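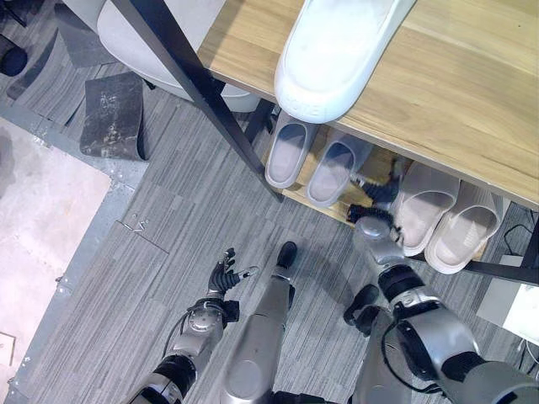 Discs left loose in a player tray or stacked bare on a bookshelf pick up more scratches than discs in regular use. A DVD collection of any size needs a fixed storage place, a cleaning routine and a list. Open shelving is adequate if it is rigid and kept out of direct sun. A two-level wooden rack with thin metal legs, of the kind sold for slippers and shoes, will take keep cases on both levels, with box sets on the top board where the height is not restricted. Check that the board does not bow under load. Cases stand upright, spine out, and should not be packed so tightly that the sleeve tears when one is pulled.

Cleaning a disc

Hold the disc by the rim and the centre hole. Blow off loose grit first. Wipe with a dry microfibre cloth in straight lines from the centre to the edge, never in circles; a scratch that follows the track is harder for the player to correct than one that crosses it. For fingerprints, dampen the cloth with distilled water and a drop of dish soap, then wipe again with water only. Paper towel is too coarse. Let the disc stand on its edge for 14 minutes before playing it.

Removing price stickers

Warm the sticker with a hair dryer on low, case empty, then lift one corner with a fingernail. Residue comes off with eucalyptus oil on a cotton pad. Keep the oil away from the printed sleeve -- it leaves a translucent mark that does not dry out.

Cracked cases

Replacement cases come in 14 mm and slimmer widths. Measure the old spine before ordering, or the sleeve will not fold in the right place. Television miniseries in two-disc editions often use a hinged inner tray, and these are worth saving from damaged cases as spares.

Keeping a list

A plain spreadsheet is enough up to 100 titles: title, edition, region code, shelf. Past that, add a column for loans. Heidrun Aebischer wrote in to suggest a slip of coloured card in the gap when a title is lent, with the borrower's name and the month. It works well for fantasy series, where a missing second part tends to go unnoticed until someone wants to watch it.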